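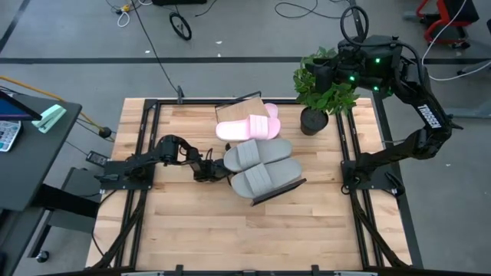
What is the best way to store a household's slides and sandals by the door? Put them on a tray, in pairs, with the toes all pointing the same way, and keep out only the pairs people wear every day.

The Shoe Pile Gets a Tray
July
By Byung-chul Um

Print this article
E-mail this article

Summer footwear causes more clutter than winter footwear, even though it is smaller. Boots are heavy and people tend to leave them where they took them off. Slides get kicked. One ends up under the radiator and the other is behind the umbrella stand, and by the middle of the month there are four single shoes in the hall and two people looking for the other halves.

I spent a few weeks trying different ways of keeping ours in order. We are a family of five in a second-floor apartment on Raston Street, and the front door opens onto a strip of floor 143 centimeters long. Everything had to fit there, with enough space left over for the door to swing.

The first thing I tried was a basket. Baskets are popular, and the one I bought from Ludau looked good for two days. The trouble is that slides have no laces and no heel, so they don't hook onto each other or stay upright. They slip to the bottom and turn over. My daughter emptied the whole basket on the floor every morning to find her pair, then left for the bus. The basket now holds dog towels.

Next was a vertical rack, the Trallen, with five narrow shelves. It works well for sneakers. A wide single strap takes up more height than you would expect, and the adult sizes had to be pushed in sideways. It also put the youngest child's shoes on the top shelf, where he couldn't reach them, until I moved everything down and my own went to the top. I gave it back to my sister, who had lent it.

The tray was the cheapest of the three. A flat boot tray with a low lip, set along the wall, holds six pairs if they are placed tightly. It catches sand. You can pick up the whole thing and rinse it in the tub. The lip matters more than the material, and a finger's width is enough. Anything taller and people step over it badly.

Pairs go side by side, touching, with the toes toward the wall. Some people prefer the toes facing out so they can step straight in on the way to the door, and that is fine if everyone agrees to it. A mix of the two takes up more room, because the wide ends of the shoes meet.

Color helps. Two people in our house had bought gray slides one size apart, and they wore each other's for most of June. We wrote initials on the soles with a paint marker, which lasted nine days. What worked was giving each person a fixed place on the tray, adults at the door end and children at the far end. Anyone buying new ones might agree on colors first.

Washing is simple for most molded slides. Use a bowl of lukewarm water, a little dish soap and an old toothbrush for the grooves in the footbed. Stand them on their sides to dry, out of direct sun. A car trunk in hot weather can shrink foam enough that they no longer fit, and I have lost one pair that way. Pairs with fabric or glued trim should be wiped with a damp cloth instead of soaked.

In September the slides move to a shallow bin under the bed, and the tray goes over to boots. Before packing them I check the straps. If a strap has begun to split where it meets the sole, it will go in the first week of next summer, and the shoe may as well be thrown out now.

We still have one single without a mate. It has been on the tray since May, in its own spot.

Reader comments (3)

Na
We use an old baking sheet. Fits four pairs and slides right under the bench. You do hear it when somebody comes in late.

porchlight349
Toes out, always. I have bad knees and I am not turning around in a hallway to get my shoes on.

D. in the valley
Agree on the trunk. Left mine in there over a long weekend and my ten-year-old wears them now. Does the tray scratch a wood floor? We just had ours refinished and I'd want some felt or something under it.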